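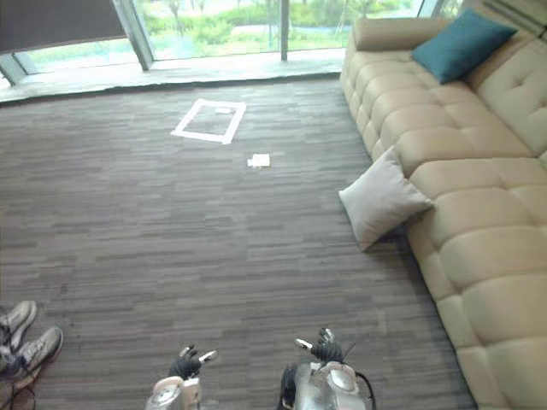 By Delali Odoi | Marketing & Media

Clotard, the mattress brand that spent most of last year emailing people who had already bought a mattress, will shut down its daily newsletter in January and mail a printed catalog instead.

Marketing chief Yasaman Naseri said the newsletter had 1,902 subscribers left, of whom 804 had opened an issue since summer. Up to 369 of those, she conceded, may work for Clotard.

The catalog will go out 3 times a year and was designed by the agency Farahani, which also designed the newsletter. Rival Fusgate dropped its own catalog last spring to concentrate on email.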